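Brakik Cell Planning Guide
Section 3: Planning and Budgeting for a Bin-Picking Workstation

Issue of 24th June. Replaces all earlier versions of Section 3.

3.1 Purpose of this section

This section is for the person who prepares the purchase request for a Brakik workstation. It should be read before any supplier is asked for a quotation. Mechanical assembly is covered in Section 4 and commissioning in Section 5.

Departments which already own a suitable arm should begin at 3.4.

3.2 Before requesting a quotation

1. Write down the task in one paragraph. State what is to be picked, from what kind of container, and where it is to be put.

2. List the objects by shape and surface. Include at least one item that is soft, one that is hollow and one that will not lie flat. A gripper chosen on the strength of rigid blocks alone often has to be replaced within the first year.

3. Measure the floor area available. The standard layout requires clear access on two sides of the bin table and a separate position for the controller cabinet.

4. Confirm the electrical supply and, where a pneumatic gripper is intended, the compressed air supply. Obtain the written agreement of the building office for both.

5. Complete Form K-2 and attach the floor plan.

Note: Kelance will not hold a price for longer than the period printed on its quotation. Forms returned without a floor plan are sent back and the period continues to run.

3.3 Choosing the arm

The arm is the largest single cost and the part least likely to be changed later. It should be selected on reach first and payload second. When working out payload, add together the gripper, its mounting plate, the fittings and the heaviest object on the list. The weight of cables and hoses carried on the arm must also be included.

An arm with more reach than the task needs is acceptable. An arm that can reach the far wall of the bin only at full stretch is not, as it cannot then point the gripper straight down in the corners.
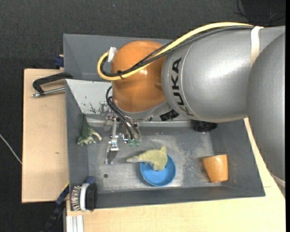
Second-hand arms may be considered where the controller is supplied with the arm and the service record is complete. The budget should then carry a separate line for inspection before purchase. Do not accept a controller of a different generation from the arm — the saving is usually lost in adapter cables and engineering time.

3.4 Bins, table and fixings

1. Order bins with sloping side walls where possible. Objects that come to rest against a slope can be reached more easily than those against an upright wall.

2. Allow for two bins, even where the task uses one. The second serves as a place position and as a spare.

3. Fix the bins so that they can be released without tools. Clamps are acceptable during trials. Permanent brackets should be ordered only when the layout has been approved.

4. Treat the bin floor as a wearing part. Scratches alter how light is reflected and may affect the vision settings, so a replacement should be included in the yearly allowance.

Caution: Clamp handles and threaded rods that stand above the bin wall must be entered in the collision model before the arm is run at any speed.

3.5 Cables and hoses

Requests submitted without a cable line are the most common cause of overspending. The following must be priced separately:

Signal and power cables for the gripper, in flexible grade.
Pneumatic hose, push-in fittings and one spare set of each.
Straps and ties for securing cables to the arm.
A Charbonneau hose guide, if the wrist will turn through more than half a circle.

Leave enough slack at the wrist for the full range of movement. Check the slack by hand at both limits before tightening any tie.

Caution: Isolate the air supply and release the stored pressure before disconnecting a hose.

3.6 Standard allowances

The allowances below are in pounds, before tax, and apply to one workstation. They do not include the arm.

Gripper with fingertips and mounting plate: 3460
Table, bins and fixings: 438
Cables, hoses and fittings: 200
Test objects and consumables, yearly: 167

Where a Rusta gripper is chosen, the mounting plate is supplied with it and must not be ordered again. Test objects may be bought from any household or toy supplier. Keep the receipts with the project file.

3.7 Costs that are often left out

Guarding, or a safety scanner in its place. The choice depends on the risk assessment and cannot be made from the catalogue.

Training for at least two operators. A workstation with one trained operator stands idle whenever that person is away.

Delivery to the room. Most carriers deliver to the loading door only, and an arm on its pallet will not pass through a standard doorway.

Disposal of the old equipment, if any.

3.8 Approval and ordering

1. Send the completed form, the quotation and the risk assessment together.

2. Wait for the order number. Do not give a supplier a verbal go-ahead.

3. Order the arm and the controller first, then the gripper. The remaining items may be ordered once a delivery date for the arm has been confirmed.

4. On delivery, check the contents against the packing list before signing. Report damage in writing on the same day.

Note: Changes to the object list after approval require a new Form K-2 if they affect the gripper or the payload. Other changes may be recorded on the existing form and initialled by the budget holder.

Continue to Section 4, Mechanical Assembly.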